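Operators wanted: grip fault study, Trasau test hall

Trarnine is looking for 8 paid participants to help us track down a fault in a sorting arm. The work starts in December and runs over evenings and Sundays at our Trasau site.

The fault
The arm sorts drink containers into two bins. In the last series it let go early in 13 of 600 picks. Most drops were harmless, but a full bottle landed on an operator's hand, and we stopped the series that night.

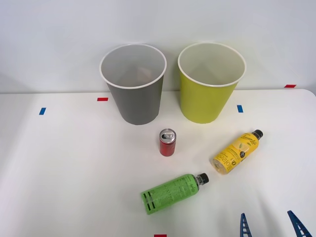 The log shows a normal grip force right up to each release. We want more runs with a person watching every pick and writing down what the fingers do – bottles lying on their sides are the main interest.

What you will do
Set out cans and bottles by the tape marks, start the run from the Sithole console, and note each release. Hands stay off the table while the arm is powered. 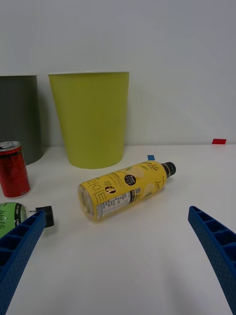
Who can apply
You should be 18 or older and able to stand for 40 minutes at a time. No robot experience is needed. People who took part in the Privstead trial can apply again.

Each session begins with a stop-button drill, and anyone can end a run at any point without losing pay.
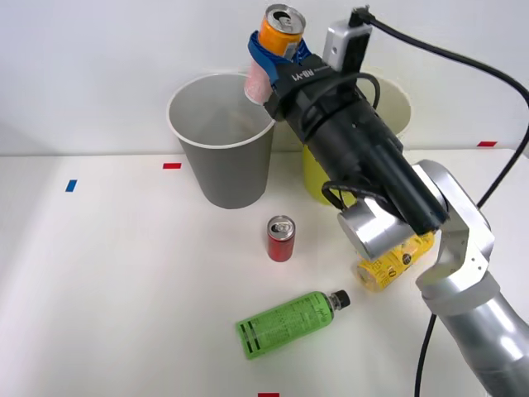
Safety glasses and gloves are provided. Closed shoes are required. To apply, send a short note with the evenings you are free to the Trasau front desk. We reply to everyone.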